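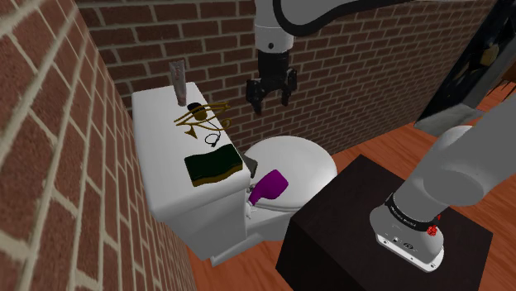

Bad-Szene in der Simulation, Arm auf dem dunklen Sockel, Greifer offen.

2019-11-11, Fernsteuerung, Aufgabe Sprühflasche

Ich habe heute mit Kolbrún Holst 26 Demonstrationen aufgenommen, 21 davon behalten wir. Die anderen habe ich gelöscht, weil ich mit dem Handgelenk zu schnell gedreht habe. Der Datensatz Lonico hat damit 317 Episoden.

Die lila Flasche liegt auf dem Deckel der Toilette. Von oben ist der Anflug bequem, aber am Hals muss man sehr genau zielen.
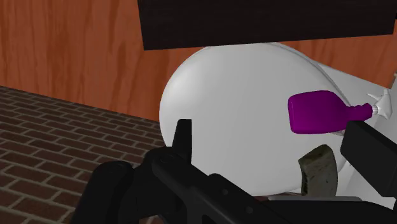 Sicht am Greifer, Finger weit offen, rechter Backen am Flaschenhals.

Die Skalierung der Drehung ist mir noch zu grob, im Oktober war sie feiner eingestellt. Kolbrún schaut nach, welcher Wert das war. Bitte vorher keine neuen Episoden in Lonico speichern.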